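Nernach guild moves December block challenge to foundation paper piecing

The Nernach Quilters' Guild will run its December block challenge as a foundation paper piecing project this year, replacing the strip-pieced format used for the past two winters. The pattern, called Grester, was drafted by guild member Sabine Lenz and will be handed out at the general meeting on 3rd November at the Endari Hall.

Grester is an eight-section star that finishes at 9 inches square. Each section is printed on a separate foundation with the seam allowance marked at a quarter inch. Members are asked to leave the paper in until the blocks have been joined into rows, as the outer edges of four of the sections fall on the bias and will stretch if handled bare.

The guild is aiming for 1000 blocks across all of its groups. Last year's total was 1039, but the pattern then had only five pieces per block. Grester has 40, and convenor Tiruwork Ayele said she expects most members to finish fewer blocks than they are used to.

"It is slower to sew and much more accurate," Ayele said. "The points meet if you keep to the line. We had a lot of trimming to do last time and I would like to avoid that."

Colours are fixed for the background only, which must be a plain off-white cotton of quilting weight. The star points may be any print that reads as dark from across a room. Flannel, polyester blends and stretch fabrics will not be accepted. Fabric should be washed and pressed before cutting, and steam should be kept off the foundations, as it causes some printer papers to shrink.

Stitch length should be set between 1.5 and 1.8 mm. A size 90 needle is recommended — it makes a larger hole in the paper and the foundation tears away with less pull on the seam. Members using inkjet copies should test one sheet first to check that the ink does not transfer under the iron. Copies must be printed at 100 per cent, and the one-inch test square on the first sheet measured before any fabric is cut.

A practice day will be held before the holidays at the home of Meron Tamiru, where the kitchen counter is long enough for pressing mats and a cutting station to be set up side by side. Places are limited and names should be given to Ayele at the November meeting. Lunch is shared. 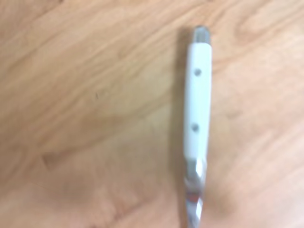
A white-handled knife on a wooden tabletop.

Those attending should bring a machine with a quarter-inch foot, a rotary cutter with a fresh blade, an add-a-quarter ruler, a glue stick and a piece of thin card for folding back the foundations. Two irons will be supplied. Extra irons should stay at home, as the kitchen circuit will not carry more than two at once.

Henok Workneh will demonstrate precutting for paper piecing in the morning. His method uses oversized rectangles cut half an inch larger than the printed patch on every side, stacked in sewing order and clipped to the matching foundation. He said it uses a little more fabric than working from scraps but reduces the number of patches that come up short after flipping. 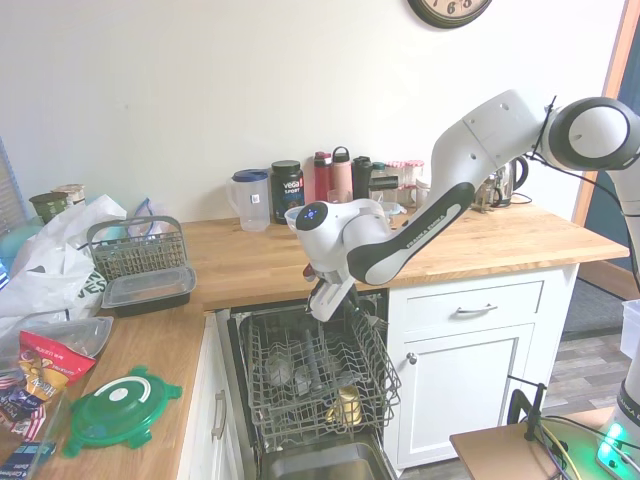 The afternoon session, led by Yeison Londoño, will cover joining the sections. Seams between sections are to be pressed open, with the exception of the centre seam, which is pressed to one side so that the last two halves nest. Londoño will also show how to pin through matching points before sewing.

Finished blocks should measure 9 1/2 inches unfinished and be labelled on the back with the maker's initials in pencil. Blocks that are under by more than an eighth of an inch will be returned for correction.

Tops will be assembled over the winter by the Ogundipe group, which has use of the guild's longarm. Blocks can be left in the marked box at the Endari Hall during any regular sewing night.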